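Skasthorpe Film Forum > Box office and releases
Drorkomer second weekend – is it a flop or not??
14 replies · 400 views · 2 shares
Last updated Sep 25, 2021

reelmartin
Right so the second weekend numbers are in for Drorkomer and it's down 78 per cent. Seventy eight!! Opened top of the chart, now it's fourth.
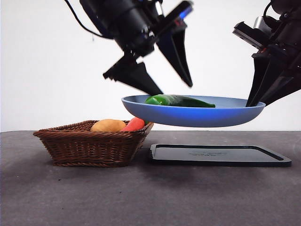
Even the first one only dropped by half and everyone hated that. Thoughts? I reckon they pull it from the big screens by October.

pennywhistle_k
It's a horror sequel. They all drop. Fans go opening night and that's your lot

reelmartin
Not by 78 they don't

Waton_Wanderer
Went to the Waton Odd Reel on opening night and it was packed, went again with my sister a week later and we had a row to ourselves. So yeah, believe it. Good film though. Much better than the first, the bit in the flooded chapel is proper scary

gusset
previews. They had paid previews two nights running and lumped it all into the opening weekend. Take those out and the drop is nowhere near 78. This comes up EVERY time

reelmartin
Ok fair but every studio does that now so you're comparing like with like? Still a bad drop next to the others.

gusset
Not every studio. Phetsri didn't for their last two, they reported previews seperately. First one they've folded in. So comparing it with the first Drorkomer is useless, that one had no previews at all

pennywhistle_k
^ this

marlow_b
Doesn't matter what you do with previews, it cost 80 million to make and it's nowhere near. Sequel to a film that cost a fraction of that. Who signed that off

Waton_Wanderer
Where's 80 from? I saw a lower figure

marlow_b
Trade piece last week, can't find the link now. 80 before advertising

gusset
"can't find the link" ok

marlow_b
Look it up yourself then. It was an interview with the director, Thitima Suksawat, she said the budget went up when they had to rebuild the village set after the storm. Didn't say 80 herself, the writer did. But she didn't argue with it either

hollis77
Suksawat's the reason to see it imo. Saw her first film at a festival, tiny thing, one house and three actors, and it did more with a door opening than this does with all that cgi. Would rather she went back to that. But I did enjoy this one. The ending is a mess, the middle hour is great.

reelmartin
Ending's the problem I think. Word of mouth. Came out of mine and the couple behind us were moaning all the way down the stairs

Waton_Wanderer
I liked the ending :(

pennywhistle_k
Same. Only ending that made sense once you know who's ringing the bell

hollis77
Spoilers!! Some of us have friends who havent been yet

pennywhistle_k
That's not a spoiler the bell is in the trailer

gusset
Anyway. Overseas hasn't opened in half the places it's going to. Half term is in October and the Skasthorpe multiplex still has it on two screens, I checked this morning. Calling it a flop after 2 weekends is daft.

reelmartin
Didn't call it a flop, I asked. There's a question mark. Two even

marlow_b
I'll call it one then. Flop. Come back at half term and tell me I'm wrong

gusset
Will do – bookmarked

2 shares · Report thread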